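3/16/19

Quick one before bed, hands still smell like carpet.

Second full day with the Porkov trial arm. Box was due back to them in 14 days and I've already burned 2 of those on the mounting plate, which came with the wrong screws. Called. Got Ngan-ling Tsao again, she is the only one over there who picks up. She said use the screws off the old bracket. Worked fine. Why isn't that on the sheet.

So the deal, so I remember it when I have to write this up properly. Lease the arm plus the gripper plus the "soft goods" software package, which is Wonderis, and which is sold separately, and which they don't really mention till page 9 of the quote. Total comes to 2344 for the trial term with shipping. Amell quoted us less but theirs has no garment mode at all, you'd be teaching it every pick by hand. Lu's didn't even call back. So Porkov it is, for now.

Didn't bother with the bench. Floor work, gray carpet, because that's where the stuff ends up at the shop anyway and I want to see it cope with that. Used the red top with the white sleeves, the one with the star. Good test I thought, strong color against gray, plus stripes at all the seams. Stripes are supposed to be hard for it. Jury's out.

Setup took most of the morning. Cable keeps wanting to swing in front of things, I taped it, tape let go, taped it again. Need the proper clips. Put clips on the list. Also a longer power lead.

Wrist camera view is kind of a letdown. You get two fingers and whatever's behind them and that's your lot. I spent a good while just staring at that feed trying to work out which way was which. The manual has one paragraph on it and a drawing of a different gripper. Head view is way more use to me, I'd pay for that one and skip the other if they'd let me. Ask Tsao if they'd let me.

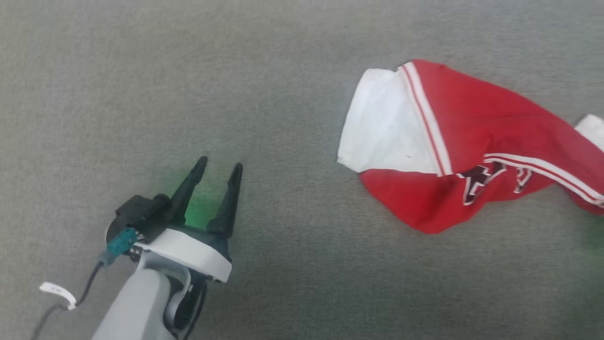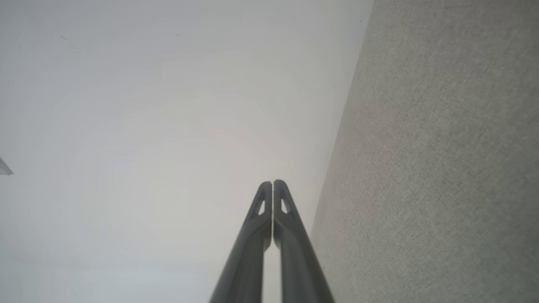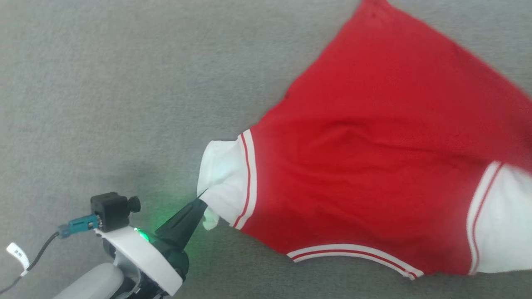

Red top on the carpet in the first and last, gripper has the end of a sleeve in the last one. Middle one is the wrist view.

Things I like. The fingers are narrow enough to get hold of a sleeve end and I had my doubts, they look like they were made for picking up pens. The green light is handy, I can see it from the doorway with my coffee. Quieter than I figured too. Had the radio on low the whole time and never had to turn it up.

Dont like. Startup is slow. Software asks me to confirm the same thing every single time, yes I am sure, yes still sure. The garment list has "shirt" and "towel" and "other" and I honest to god don't know which one a thing like this is supposed to be. Went with shirt. Tried other after lunch, couldn't tell any difference, maybe there is none. And the help page for it just loops back to the front page.

Also price, again. If we keep it past May it rolls over to the yearly rate and I have not seen the yearly rate written down anywhere. Asked by email. Got a brochure.

Tomorrow: towels. Something dark if I can find it, a dark thing on gray is going to be the real headache I bet. Maybe the heavy sweatshirt. Keep the notes by the arm this time and not in the truck. Write down settings BEFORE changing them, I lost a good one today by fiddling, speed was nice and now I can't get it back.

Leaning toward keeping it thru the trial and then deciding. Not sold. Not sending it back early either. Knees are killing me from the floor, bring the foam pad.

Call Tsao re: clips, yearly rate, head view only, what is "other" for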